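"I buy the wall first and the furniture after"

Tamara Holovko has been decorating rented flats for 19 years, first in Kharkiv and now in a small town by the sea, where her shop Vivalari sells paper, paste and second-hand lamps. I visited her in January. She made tea and did not wait for my first question.

"People come to me and say, I want something calm. Then I show them grey, and they become sad. I tell them, take grey, but let something grow on it."

She means flowers, and she has strong opinions about them. Roses she finds tiring. She likes thin stems, tulips that are almost without colour, the kind of birch wood she knew as a girl. Her grandmother changed the paper in the kitchen every spring, and under it there were always the older ones. "We could read the years there. My brother was born under the blue one."
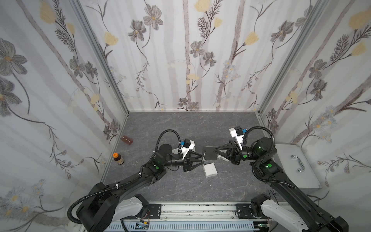 On large patterns in small rooms

The usual advice is that a small room needs a small pattern. Tamara does not agree with it.

"In a small room you stand near to the wall. A small pattern makes noise in your eyes. With a big flower you see one flower, and it is enough."

For one customer, Kyrylo Dovhaniuk, she papered a hallway of 4 square metres with the largest print in the shop. He telephoned the same evening to complain. After a week he telephoned again and ordered the same paper for the bedroom. She still has two rolls of it and she will not sell them, in case his cat becomes interested in the corners.

I asked what she would never do. She thought about it for a long time. "A border in the middle of the wall. And I would not match the curtains. It is like a person who wears a hat from the same cloth as the coat."

On stone, and what to put on it

Lately she is asked more about surfaces than about walls. Marble is expensive, and many of her customers choose a printed one. She is not against it, but she asks them to look for a dark one with some rust in it. White shows every crumb, she says, and also every bit of bad printing.

"And silver is beautiful on dark stone. A spoon, a chain, anything. Gold needs wood."

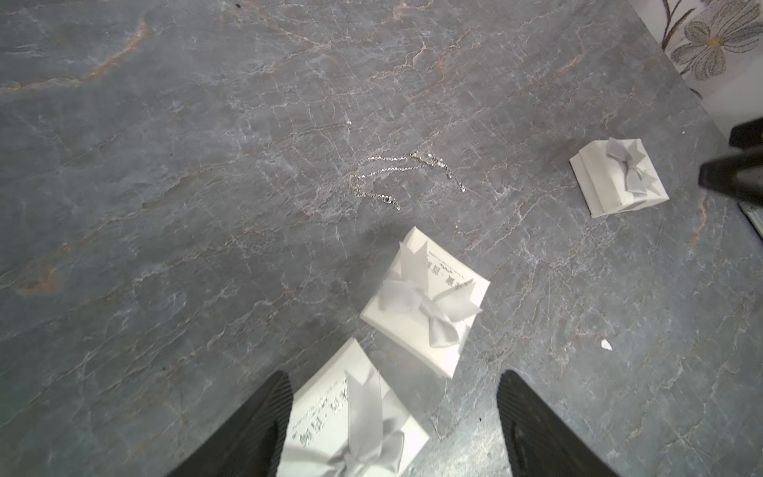 A silver chain on dark grey marble with streaks of orange.

Before I left, she showed me her order book, which she keeps in pencil. The next job is a dentist's waiting room, and the dentist wants ferns.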